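September, evening

I woke at six and could not sleep more, so I made coffee and wrote the letter to Liv Aasen which I have delayed all summer. She asked how my English is going. I told her that I now dream in it sometimes, but the people in the dreams speak better than me.

After lunch Alvar Forsberg telephoned. He wants to sell his old piano for 280 pounds and asked if I know a buyer. I said I would think, and then I thought the whole afternoon about buying it myself.
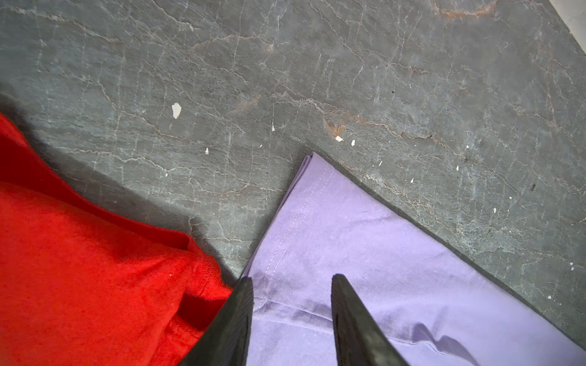
My mother played every evening after the dishes. I had lessons for two years and then I stopped, and she never said one word against it. I would like to learn again, slowly, with the window closed.

I have 826 pounds in the savings. Tomorrow I will ring Alvar and ask whether the pedals still work.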